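How to paint an old chest of drawers in grey and black

Posted by Mali Howells on 6th March

I've had a few emails asking how I did the chest of drawers on our landing, so I've finally sat down to write it out properly. It's a plain pine thing, 114 cm wide, and it was that very orange pine that everybody had when I was growing up. I bought it in October from a house clearance in Ernomwood and it lived in the garage with bikes leaning on it until I couldn't stand it any more.

You can do this over a long weekend if the weather's kind and you've got somewhere to leave the drawers. I took nine days, but I was doing it after work and I also ran out of primer halfway down the left side.

What I used

One tub of Kidlow primer (then another tub of Kidlow primer)
Edow furniture paint in a mid grey for the drawer fronts and top
A 325 ml tin of Edow matt black for the sides, legs and knobs
Sugar soap
Medium and fine sandpaper
A small foam roller and a decent two inch brush
Wood filler, an old dinner knife, masking tape, dust sheets

Everything came from Rafferty on the high street apart from the dust sheets, which are old duvet covers. They'll mix the grey for you at the back counter if you take something in to match.

Getting it ready

Take the drawers out and number them on the back in pencil. I know they all look the same size. They aren't! Mine had obviously been worn in over the years and the third one down would only go in the third slot, and I found this out the annoying way with a previous chest. Unscrew the knobs and put the screws in a jam jar with a lid.

Wash the whole lot with sugar soap and then again with clean water. Mine was filthy, especially along the top edges of the drawers where hands go. Leave it overnight. If there's any wax or polish on it the paint will just slide about, so have a good feel of it in the morning and wash it again if it's at all greasy.

Fill any dents, let the filler go hard, then sand everything with the medium paper. You're only taking the shine off. I did mine outside in a coat and it took one long podcast. Wipe it down with a damp cloth, then go away and have a cup of tea, because the dust that was in the air will settle and you'll want to wipe it again.

Choosing the two colours

I changed my mind a lot at this stage. I'd planned on white with grey knobs, then dark grey all over, then I got it into my head that I wanted mid grey with proper flat black beside it and that was that. Greys are a pain, though. Some go blue as soon as they're on and some go a sort of porridge colour, and you can't tell from the lid. Paint a bit of card with each one you're thinking of, prop it where the furniture is going to stand and look at it at breakfast time and again with the lamps on.

The black needs to be matt, in my opinion. I tried a satin black on the inside of one leg and next to the grey it looked like a school radiator. With a flat black the grey seems softer, and if your piece has any grooves or beading they show up nicely in the lighter colour.

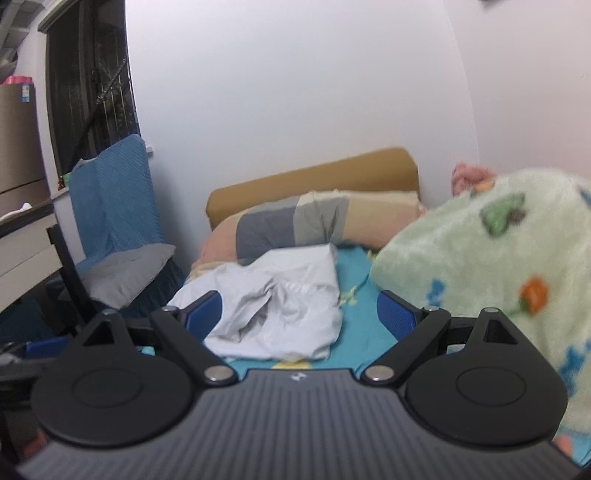

Matt black on both sides of a ridged grey.

Once you've picked, decide where one colour stops and the other starts, and do it before you open a tin. I went with grey for everything facing forwards plus the top, black for everything else. If you leave it until you've got a brush in your hand you'll end up with a wobbly line down the front edge like I did on my bedside table, which I still haven't fixed.

Priming

Two thin coats of primer, please, even if the tub says one. Pine has knots, and knots leak a yellowy brown stain through pale paint months later. Dab a bit extra on each one. I use the foam roller for the flat parts and the brush for corners and round the legs. Four hours between coats was enough in my garage with a heater on low, but go by the tub.

Rub it over very lightly with the fine paper when it's dry. It should feel like an eggshell.

The grey

Stir it for longer than you think you need to. Then roll it on thinly, working along the grain, and leave it alone once it's on. I am terrible for going back to fiddle with a drip, and every time I do it I pull a great smear out of the half-dry paint. Catch drips in the first minute or wait and sand them off tomorrow.

Two coats did the drawer fronts. The top had three as it's going to have keys chucked on it.

Don't paint the runners or the sides of the drawers! Paint has thickness and they'll stick. Rub the runners with a candle stub while you've got them out - it makes a huge difference.

The black

Leave the grey for two full days before you put masking tape anywhere near it. Press the tape down with your thumbnail along the edge you care about, then run a bit of the grey along that edge first. It seals the tape, and anything that creeps under is grey on grey, so you won't see it. Let that dry and then do your black.

Matt black shows every speck of fluff, so give the piece one last wipe and maybe don't wear a jumper. I got two coats out of the tin with enough left for the knobs, which I pushed onto pencils stuck in a cardboard box so I could paint all the way round.

Peel the tape off while the last coat is still a bit tacky, slowly, pulling it back on itself. If it starts to lift the grey, stop and run a craft knife along the join.

Putting it back together

Give it a week before you put anything heavy on top. It'll feel dry much sooner, but it's soft underneath and a lamp base will leave a ring. Mine has one at the back left corner, under the plant.

Questions in the comments as usual, and I'll try to get to them at the weekend. The wardrobe is next, once I've found somewhere to put the clothes.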